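About Us

Ralstead began with one birthday. Bjartur Bjarnason's grandmother was turning ninety, the whole family was coming in from four directions, and the only thing anyone had managed to book was a cake. So Bjartur borrowed the hall beside his old primary school, talked three cousins into bringing their guitars, and spent a week phoning people who had known her when she was a girl. Every one of them had a story. By the end of the night there was a shoebox full of notes on the gift table, and the family still gets it out every April and reads from it.

We've been helping families celebrate the people they love ever since, and we still get a thrill out of it!

What we do

We help you put on birthdays, anniversaries, reunions and welcome-home parties, mostly for people who have been around long enough to have a crowd of children, grandchildren, neighbours and old workmates wanting to come. We'll find the venue, track down the long-lost friends, and put together what we call a Tornel, a bound book of letters, photos and memories from everyone who wants to add something. (The name comes from the street where we had our first office. People kept asking for "one of those Tornel books" and after a while we stopped correcting them.)

Our biggest party so far had 466 guests, which was a diamond wedding spread over a footy oval with a marquee at each end. Our smallest had 7, around a kitchen table, and the guest of honour told us it was the best day she'd had in years. We love both kinds, and we put the same care into the seating.

How a book comes together

You give us a list of names, as long or as short as you like, and we write to everybody on it. Some people send a page and a half by return mail. Others need a gentle phone call, and we're good at those — an uncle who swears he has nothing to say will usually talk for forty minutes once you ask him about the car he learned to drive in. We type it all up, check the spelling of every name with the family, and leave in the odd bits of grammar, as that's often where you can hear the person's voice.

Photos can come to us in any state. Curled, faded, stuck to the album page, we don't mind. Everything is scanned and returned to you in the same order it arrived. To date our books have held letters from 1145 contributors, and we've read every single one of them.

Who we are

Bjartur still runs the place and still insists on icing the first cake of the year himself. (It leans. We eat it anyway.) The Vestergaard team looks after venues and catering, and takes its name from the old bakery building we moved into when the Tornel Street office got too small. If you've rung us about ramps, hearing loops, gluten-free slices or whether the afternoon sun gets in people's eyes, that's who you spoke to.

The Cirnov room is upstairs, and it's where the books are made. There's a big table, good light, a kettle that is always on, and shelves of paper in more shades of cream than you'd think possible. Families are welcome to come and sit with us while they sort through their boxes. Plenty do, and quite a few stay for lunch. 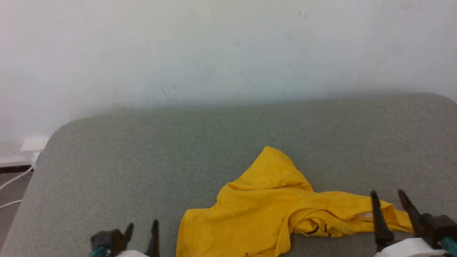
We're parents, aunties, grandads and one very new great-grandmother ourselves, so we know what these weeks are like. Somebody is always running late, somebody has a cold, and the speech gets finished in the car park. We plan for it. Every family gets one person here to ring from the first chat through to the last plate being washed, and we'll pick up in the evening too, up until 8 pm.

What it costs

A basic book with up to forty letters is priced the same for everyone, and we'll tell you the figure on the first call. Parties depend on numbers and the venue. A full weekend reunion with catering usually lands at roughly $4000, and we're happy to work with less. Some of our favourite afternoons have been sausages, a borrowed urn and a really good playlist.

Come and say hello

The front door is on the bakery side, under the blue awning, and there's parking at the back. Bring your photos, bring your mum, bring the cousin who remembers everything. If a big birthday is coming up in your family, get in touch as early as you can, especially for anything in December. We'd love to hear about the person you're celebrating!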